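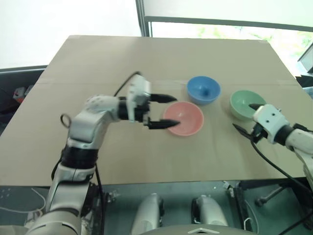 ## 4.2 Bowl handling with the Clestus kit

**Figure 3.** Two-arm bowl task. The left gripper is open across the rim of the pink bowl; one finger of the right gripper is inside the green bowl. The table is covered with cardboard.

The second product in our comparison is Clestus, a ready-made kit with two arms, two parallel grippers and the software for recording and replaying demonstrations. We chose the bowl task of Figure 3 for it because small round bowls are difficult for a parallel gripper. When the fingers close on the side wall, the bowl can turn away or tip, and the supplier's manual gives only short advice for this case: one finger should go inside the bowl and the other should stay outside. The operators followed this advice in all sessions.

We recorded 646 demonstrations in April with the standard settings of the kit. Each one starts with the bowls apart on the table and ends when they are in one stack, or when the operator gives up. Demonstrations in which a bowl left the table were kept in the set but marked as failed. The starting positions were changed by hand after every trial, without a fixed grid. We consider this closer to how a small laboratory would use the product, although it makes an exact repetition of our test more difficult.

Setup took one working day. The mechanical part went quickly, and the calibration of the two arms to each other needed most of the time, because the guide assumes a table height that was different from ours. The supplier answered our question by email on the next morning and sent a corrected file. With the Tristum kit (Section 4.1) the same step was finished in 43 minutes, but Tristum allows only fixed mounting points, so the two values should not be compared too directly.

During the sessions we noticed two points which a buyer should know. First, the gripper cables are routed outside the arm. In wide movements of the wrist they can touch the table, and we had to stop 14 trials to put a cable back in its place. A simple clip would probably solve this, and we hope that it will be added. Second, the finger force can be set only in coarse steps. The lowest step was still suitable for the ceramic bowls, but for thinner objects we would ask for a finer scale.

The operators judged the control of the arms as smooth and easy to learn. Leonie McPhee, who had used the Hosoda system before, needed about 2 hours until she could do the task without help. She reported that the inner finger was the hard part – from the operator's seat its distance to the bottom of the bowl is not easy to judge. We therefore recommend to practice first with one arm and one bowl, and to add the second arm later.

The trained policies and their results on new starting positions are given in Section 5, together with those for Tristum and Fastus.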